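Gerilcombe hall market, packing room walk-through
August 27, 2022
Posted by Jerome Pangilinan

Okay, I said I'd type up the checklist from the packing room before I lost the clipboard, so this is it, with my comments as I scribbled them (and a few I've added since, with a coffee). The short version is that we pass, with a couple of things to fix before the October market. If you only pack and don't set up, skip down to the packaging bits.

1. Doors and exits - OK
Both doors open fully and the green exit sign is lit. The side door still sticks in damp weather. I gave it a good shove and it went, but I'd like it planed before October.

2. Extinguisher - OK
Tag is current, gauge in the green. The serial on the tag ends in 409, for whoever does the paperwork next time. It had a coat hanging on it when I came in! Please don't use it as a hook.

3. Floor and walkways - NEEDS WORK
The path from the sink to the packing table is supposed to be clear and it mostly is. The mat has a curl at one corner that caught my toe twice. I've flipped it over for now but we should just buy a new one, the last one was cheap at Sikumska and lasted for ages.

4. Lighting - OK
Good by the window, a bit dim at the back. Fine for daytime. If we end up packing after supper we'll want the lamp from the office.

5. Table stability - OK
I leaned on all the corners and gave it a rock. No wobble.

6. Table covering - PASS WITH COMMENT
I went back and forth on this one. The white textured cloth is lovely and I know people like it, and it does stop things sliding around. My worry is the ribs and the little raised triangles, which hold crumbs like you wouldn't believe. So: shake it outside after every session, wash it weekly, and no open food on it at all. Also check how far it hangs down, especially if any of the kids are in. I'm happy to keep it on those terms.

7. Plastic bags - NEEDS WORK
My big one. Flat plastic bags on a table are easy to lose track of, and they slide off and end up on the floor where somebody skates on them. They're also a suffocation risk for little ones and an eating risk for dogs. Sock bags are the worst for it as they're so light. What I'd like is one empties bin with a lid, right beside the table, and a bag goes in the moment you're done with it. Check for printed warnings and small vent holes too - some have them, plenty don't.

8. Pouches and treat packets - PASS WITH COMMENT
Anything in a paper pouch gets its top folded down and clipped once it's been opened. Torn tops are no good for resale, so those go in the staff pile or get used up. Pet treats must be kept away from people snacks, and that means a separate tub with PETS on it in big letters. If the label isn't in English, stick a plain one on the back with what's inside and the best-before date. For single packets, check that the end seals haven't split, and if you're in doubt, chuck it.

9. Cartons - PASS WITH COMMENT
Flaps either fully closed or fully folded back, please. Half-open ones catch sleeves. Nothing heavy near the table edge, and cookware cartons really belong on the floor shelf, where they can't land on anybody's foot. Lids and clear tubs shouldn't be left leaning against things.

10. Scissors and knives - OK
All in the tin, all counted back, 14 out and 14 in. Gold star, everyone.

11. First aid kit - NEEDS WORK
Low on the wide plasters and the burn gel is past its date. I've put both on the Agbayani order.

The table, for items 6 to 9:
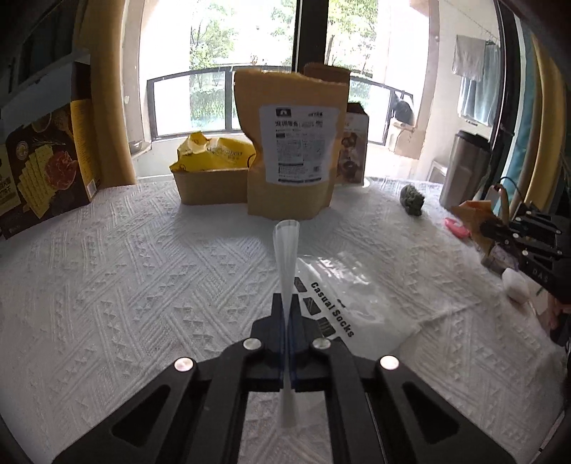
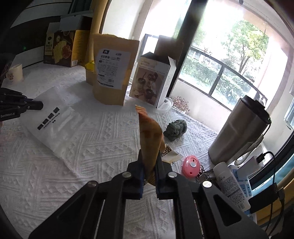

Sign-off is pending items 3, 7 and 11. I'll do another round once the bin has turned up, and if anyone has a spare with a lid at home, tell me before I go and spend money.

Agbayani got back to me on item 7 the same evening and reckons a lidded bin is only half the answer, as people will stuff it full and then start a pile next to it. The suggestion was to tie a knot in every empty bag before it goes in, so that it takes up less room and a toddler can't get it over their head, and to empty the bin at each tea break instead of at close. There was also a grumble about the pet treats tub, that it ought to live on a different shelf altogether and have a lid the dog can't nose off.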